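Home Court, Empty Seats: Why Students Leave at Halftime
Final report, Sports and Society seminar
Group members: Rianne Wouters, Elango Shenoy, Floor Goossens
Supervisor: Dirk Bosman

1. Where the question came from

The Mabula women's basketball team plays its home games in the old gym behind the science building. Admission is free for students. So is leaving, and plenty of students take advantage of both on the same night. Coach Els Van Beek told us in our first meeting that she had stopped looking at the stands after the second quarter, for her blood pressure.

The gym seats 900. We wanted to know who comes, who goes home at halftime, and whether the score has anything to do with it. Our own guess, written down in the proposal and now impossible to deny, was that people leave when the team is losing.
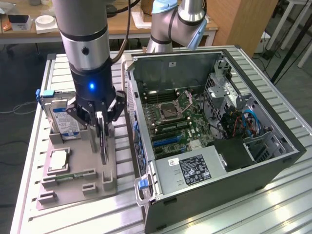 2. What we did

We attended 3 home games in March and handed out a one-page survey at the doors. Floor took the main entrance, Elango took the side door by the vending machines, and Rianne went up into the student section to ask the people who stayed why they had. We got 83 completed surveys back. A few more came back with only a drawing on them and were left out of the analysis, although one was a pretty good likeness of the mascot.

The survey asked how the person had heard about the game, whether they knew a player, how they planned to get home, and what would have kept them in their seat. For the people walking out, we also asked for the score. We didn't grade the answers out loud.

At the first game we made the mistake of standing outside the doors, where anyone leaving already had a coat on and a phone out. For the other 2 games we moved into the lobby and people were a lot more patient with us.

3. What we found

The score mattered less than we expected. Mabula was ahead at the half in two of the games, comfortably in one of them, and the line at the side door looked the same to Elango every time. Many of the people leaving couldn't tell us the score. One was sure we were playing Plorent. We were playing Vetska, whose name was on the scoreboard in large letters.

Two answers kept coming up. The first was the bus. The last convenient one toward the east dorms leaves at 8:40 p.m., which lands in the middle of the third quarter if tipoff is on time and earlier in the game if it isn't. The second was food. The snack stand closes at halftime, on the theory that everybody has eaten by then.

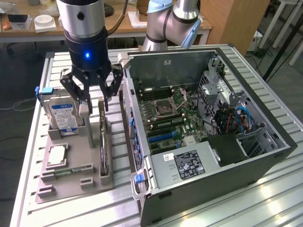

People who knew a player stayed, nearly without exception, and so did people who had come in a group. Students who came alone to see what it was like had mostly seen what it was like by the second quarter. Several told Rianne they would have stayed if there had been someone to sit with, and then said this to her while sitting one row behind somebody else who had told her the same thing.

4. Problems with the study

Three games is a small number, and all of them were in the same month, close to midterms. People who leave early are also people who don't love filling out forms, so the ones in the biggest hurry are probably missing. Rianne plays intramural ball with half the student section, and her interviews read like it.

We had planned to compare our results with the men's games, but their schedule overlapped with Floor's lab section and we ran out of evenings.

5. Suggestions for the athletics office

Start games half an hour earlier, or ask for a later bus. Keep the snack stand open through the third quarter. Set aside a block of seats for students who come alone, and please don't put a sign on it that says so.

Coach Van Beek read a draft and agreed with the first two. On the third she wanted it noted that there is already plenty of room to sit down.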